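Section 3: Preparing the work surface and fitting the parts

Read this section through once before you start. It covers the Denow bench kit from unpacking to the first check. Wiring is covered in Section 4. If your kit was supplied before December, the fastener bag may be marked Nistton instead of Denow. The contents are the same.

3.1 Choosing a place for the bench

1. Pick a level floor away from radiators, outside doors and direct sun.

2. Leave 28 inches of clear space in front of the bench and 9 inches behind it. The rear space is for the power cord and for air to move.

3. Set the four feet on the floor and turn each one by hand until the bench stops rocking. Lock the feet with the flat wrench from the fastener bag.

4. Put a level on the top, first left to right and then front to back. Adjust the feet again if the bubble is off center.

Note: On carpet, the feet will settle. Check the level again the next day.

CAUTION: Do not lift the bench by its top. Two people should carry it by the lower rails.

3.2 Cleaning the top

1. Peel off the shipping film, starting at a corner. Pull it back low and slowly.

2. Wipe the top with a soft cloth and a little dish soap in warm water. Dry it with a second cloth.

3. Do not use acetone, scouring powder or the green side of a kitchen sponge. Scratches from these can't be polished out.

Keep painted metal parts off the top until it is fully dry. When you do set one down, lower it straight - dragging it will leave a mark.

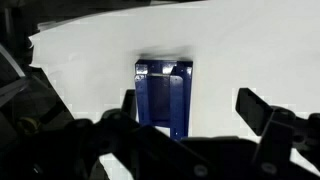
Figure 3-1. Blue metal bracket against a white surface.

3.3 Sorting the hardware

1. Open the fastener bag over a tray. Small pins roll.

2. Check the contents against the packing list. If something is missing, stop and contact Prultora parts service with the number printed on the list. Do not substitute hardware from another kit.

3. Keep the short screws and the long screws in separate dishes. A long screw in a short hole will come through the other side.

4. Put one drop of light oil on each hinge pin and wipe off the extra.

5. Set the small parts where you can reach them without leaning across the bench.

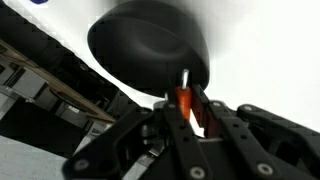 3.4 Fitting the shelf and drawer

1. Hook the shelf onto the rear rail, then lower the front until it clicks on both sides.

2. Start all the shelf screws by hand before tightening any of them. If a screw feels stiff in the first turn, back it out and start again.

3. Tighten the screws in a cross pattern. Stop when they are snug.

4. Slide the drawer in until you feel the stop, lift the front slightly and push it home.

Note: The shelf is rated for 25 pounds, spread evenly. The drawer is for hand tools only.

3.5 First check

Open and close the drawer a few times. It should run without scraping. If it rubs on one side, go back to 3.1 and check the level before you touch the drawer rails - an uneven floor is the usual cause.

Tighten the shelf screws again after one week of use, and then twice a year.

Section 3 revised June 4, 2022. Replaces the loose sheet titled "Lazăr bench, quick assembly."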